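Last updated: Aug 21, 2023

Sink first, stove later: setting up the wash-up side of a small kitchen
Notes for the Ernham talk. Keep moving, 7 sections, questions at the end
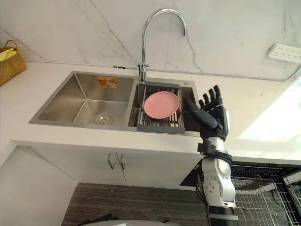

The small basin is wasted space, one reader wrote in after the spring version of this talk, and she'd rather have a single big bowl and be done with it. Fair. Start there, because half the room is going to be thinking the same thing.

1. One bowl or two

Ask for hands. Who has one bowl, who has two. Don't argue with anybody yet.

Case for one: big roasting pans, sheet pans, stock pots. Everything lies flat. Easier to wipe out.
Case for two: somewhere to rinse when the big side is full of suds. Somewhere to put a colander down. Somewhere for the rack.

My answer to the reader: a double with unequal bowls gets you most of a single. Big deep one on the left, narrow one on the right with the rack living in it. Drips go straight down the drain. No mat, no tray of gray water on the counter that you forget until it smells.

She wasn't wrong about the equal-size doubles though. Two medium bowls, neither one takes a roasting pan. Say this clearly, people will be writing it down.

Dunton kitchen had equal bowls. We tore them out. Tell the sheet pan story if time, skip if not.

2. Rack in the bowl

Steel rods, plastic ends, sits in the narrow side. One plate lying flat on it is fine for a minute but plates want to stand up if you can get them to. Flat plates hold a puddle under the rim. Pink one with the raised rim, exactly the type.

Things to check before you buy a rack:
- inside width of the small bowl, measured at the top AND halfway down. Bowls taper.
- does it rest on the rim or on the floor of the bowl
- do the ends come off for cleaning. Gunk collects there, nobody looks
- can you lift it out one handed with the other hand holding a pot

Pelletier apartment: rack was too wide by a finger. Sat crooked for the whole lease. Cheap mistake, annoying every single day.

Big pots do NOT go on the rack. Wash, dry, put away. Or upside down on a towel. A rack with a stock pot on it is a rack with nothing else on it.

3. Faucet

Tall gooseneck. Pros: get a pot under it. Cons: splash, if you run it hard into a shallow bowl. Turn it down, that's the whole fix.

Put it on the ridge between the bowls so it can swing both ways. Check the swing before the plumber leaves!! Hekon job, spout stopped short of the small bowl, had to call the guy back.

Side lever: which side is your free hand on? Righties hold the plate in the left hand and reach with the right. Have people mime it. Gets a laugh, wakes up the back rows.

Also leave room behind the lever for a sponge and two fingers. The strip behind a faucet is where grime goes to live. If you can't wipe it you won't.

4. Wall and counter

White marble wall, gray veins. Pretty. People always ask about veins and whether they are cracks. Run a fingernail across. If it catches, look closer. If it doesn't, it's probably just a vein, even the dramatic branching kind.

Care, fast version:
- no vinegar on real marble, no lemon
- dish soap, soft cloth, rinse, dry
- seal it if it's the kind you seal, ask the supplier
- if it's a printed panel or something made to look like marble, read the sheet that came with it. Different rules

White counter next to it: tea, beet, tumeric. Wipe right away. I keep one cloth for counter only and it never goes in the dishwater.

Steel bowls: brush marks go one direction, scrub along them. No steel wool. Stickers left on from the store, peel them in the first week, warm cloth, little cooking oil for the glue. After that they get crispy and come off in crumbs.

5. Power near water

SLOW DOWN HERE. Only part where I want everybody listening.

Power strip on the wall, cord run along the back of the counter where it meets the wall. Very common setup in rentals. Go home and look at yours.

- cord lying in the seam behind a sink gets splashed, gets wiped over, gets tugged
- get it up off the counter if you can. Better: a proper outlet with ground fault protection, put in by an electrician
- kettle and toaster off the strip. Straight to the wall
- wet hands, don't touch. Obvious, say it anyway
- landlord question always comes up. Ask in writing, keep the email

I am not an electrician. Say so out loud.

Ernham group got a quote of 900 for moving one outlet and patching the wall. Your number will be differnt. Don't let this turn into a pricing discussion, it ate the whole Q and A last time.

6. What stays on the counter

Rule I use: soap, sponge, one cloth. Everything else has to earn it.

A basket with a handle is a good trick at the far end, on the side away from the rack. Wicker looks nice but hates standing water, so keep it at the dry end. Onions, clean towels, mail, whatever piles up at your place. Handle means you pick the whole lot up at once, wipe, put it back. Takes seconds. Five loose jars take forever and so you don't do it.

Stuff that should go under the sink or in a drawer: spare sponges, scrub brush, bottle brush, gloves (hang them, they go sour folded up), the drain strainer you don't use.

7. The 10 minute reset

End of the night, same order every time:
rack emptied first. Always first, otherwise no place to put anything
glasses, then plates, then silverware, pans last
big bowl drained, wipe walls top to bottom
drain cover out, knock it into the trash, back in
small bowl, lift the rack, rinse under it
faucet and lever
counter, left to right, lift the basket
cloth hung up to dry

People say they don't have ten minutes. Pan soaking overnight costs more than that in the morning. Don't lecture. Move on.

If running long: cut section 4 down to the vinegar line, keep 5 whole. If running short: mime the lever thing again with lefties.

Q AND A, likely ones
Garbage disposal, which side? Big side for me. Check your plumbing first.
Wooden spoons? Not flat on the rack, stand them up in a jar.
Can I put a board over the small bowl? Yes, love it, makes a counter out of nothing. Take the rack out first obviously.
Hard water spots? Dry the faucet with the cloth. Every night. Sorry.

Handout is on the back table, take one, sheet no. 3391, the measuring page is on the reverse.

Contact the author for reuse | © 2023 | Back to top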